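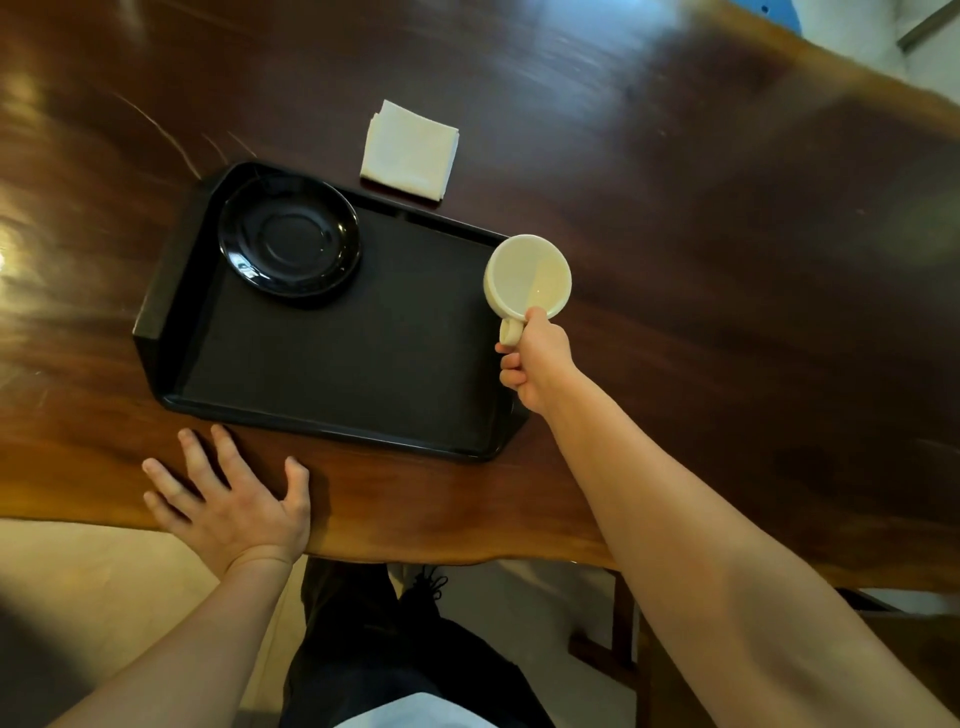 【外交】マリク外相のメンダッハ訪問、国境鉄道の再開はあるか【ノダリ線】

1　kawabata_rail
国際政治板のみなさん、ついに来ましたね！　エシネのタルハ・マリク外相が12月にメンダッハを訪問します。発表文は短いんですが、議題に「越境交通」が入っているのがもう嬉しくて。前回の会談では「人的往来」という言葉だけで、鉄道とは一言も書いてなかったんですよ。
止まったままのノダリ線、今度こそ動くと思いますか？　自分は動くほうに賭けたいです。

2　みぞれ
>>1
スレ立て乙です。期待したい気持ちはわかるけど、「越境交通」はバスでも橋でも読める便利な言い方なので、鉄道とはまだ言い切れないかと。

3　kawabata_rail
>>2
そこなんですよね。でも橋はもう去年の覚書で片づいてるし、バスは実務者協議の担当です。外相がわざわざ出ていく話で残ってるのって鉄道しかなくないですか？

4　北窓
水の話が抜けてる。サンドゥー川の取水量の取り決めがもうすぐ更新で、エシネ側の本命はどう見てもそっち。鉄道はお土産として渡すもので、交渉の主役にはならないと思うよ。

5　tomobiki
>>4
お土産でもレールがつながるなら大歓迎！
ところで距離ってどのくらいでしたっけ。

6　kawabata_rail
>>5
止まっている区間は40キロです。そのうちメンダッハ側の12キロは路盤の手入れが続いていて、問題はエシネ側の残りのほう。駅舎はノダリにひとつ、これがまたいい駅なんです（脱線すみません、鉄道だけに）。

7　みぞれ
>>6
審議うんぬんの前に予算の話をすると、エシネの今年度の補正に入っている線路調査費は2,100万。調査だけなら足りるけど、工事には全然届かない額です。本気なら本予算に何か載るはずなので、自分はそっちを待ちます。

8　北窓
>>7
同意。あとメンダッハの議会ね。ブシュラ・オラクザイ議員の会派が前から「水の取り決めが先、鉄道は後」と言っていて、ここを通らないと批准までいかない。

9　しろつめ
>>8
オラクザイ議員の発言、全文を読むと印象が変わりますよ！　順番の話はしているけど、鉄道に反対とはどこにも書いてないです。国境地区の選出だし、市場に通う人の声はむしろ一番聞いている人だと思います。「後」が何年後なのかは確かに不明ですが。

10　北窓
>>9
何年後か不明な「後」は、外交では反対と同じ扱いでいいと思ってる。

11　しろつめ
>>10
それはさすがに乱暴です（笑）　水の更新期限が春に来るんだから、その直後という読み方だってできるでしょう。

12　tomobiki
質問です。共同声明が出るとしたら、どこを見れば本気度がわかりますか？　こういうのを追いかけるのが初めてで、今すごく楽しいです。

13　みぞれ
>>12
ようこそ。まず動詞。「歓迎する」「留意する」は弱くて、「合意する」「指示する」なら強い。それと主語が「両外相」か「双方」かも見てください。あとは期限。次の会合の時期が書いてあるかどうかで全然違います。

14　kawabata_rail
>>13
これ保存版ですね！　付け加えるなら作業部会の名前。前の声明では、シャグフタ・ユスフザイ次官が率いる作業部会の名前がまるごと落ちていて、そのあと本当に会合が開かれなくなりました。今回その名前が戻っていたら相当な前進だと思っています。

15　北窓
>>14
作業部会は復活しても会議の回数が増えるだけってこともある。とはいえ、次官が同行するなら少しは見直す。同行者名簿ってもう出た？

16　kawabata_rail
>>15
まだです。いつもは出発前日の夕方に出るので、出たらすぐ貼ります！

17　しろつめ
国境貿易の側からも一つ。ノダリの市場組合のヤシル・オラクザイ組合長が地元紙に寄稿していて（議員とは名字が同じなだけ）、貨物だけでも先に通してほしいという内容でした。旅客は検問所の増設が必要になるけど、貨物なら今の税関でも回せる、という話。かなり現実的な案だと思うんですが、どうでしょう。

18　みぞれ
>>17
それはいい案。貨物先行なら調査費の規模とも合うし、水の交渉が長引いても切り離せる。旅客まで一気に、よりずっと可能性がありそう。

19　kawabata_rail
>>17
貨物先行！　乗れないのは寂しいけど、列車が走るなら沿線まで見に行きます。絶対行きます。

20　北窓
>>18
切り離せるかな。エシネにしてみれば、鉄道を水と抱き合わせにするから値打ちが出る。先に貨物を通したら手札が一枚減るだろう。自分が交渉担当なら渡さない。

21　tomobiki
>>20
なるほど、そういう見方になるんですね。みなさんの書き込みを読み返しながら、前回と前々回の声明を並べて動詞に線を引いています。前々回は「留意する」ばっかりでした……。 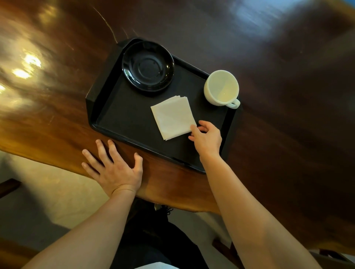 黒いトレイと白いカップ

22　しろつめ
>>21
もう立派な沼の住人です！　余裕があれば英語版も見比べてみてください。現地語版と動詞の強さが違うことがあって、そこがまた面白いので。

23　みぞれ
会見の時間が出ました。会談終了後の午後6時、質疑は30分。前回は質疑なしだったので、これは素直に評価したい。

24　kawabata_rail
>>23
おおおお！　質疑ありなら誰か絶対に鉄道のことを聞いてくれますよね。中継があればこのスレで実況しましょう。

25　北窓
>>24
聞かれて「双方は引き続き協議する」と答えるに一票。外れたらノダリ駅の入場券でも何でも買うよ。

26　kawabata_rail
>>25
言いましたね！　スクショしました。

27　tomobiki
自分は「作業部会の名前が戻る」に一票でお願いします。声明が出たら原文のリンクを貼りますね。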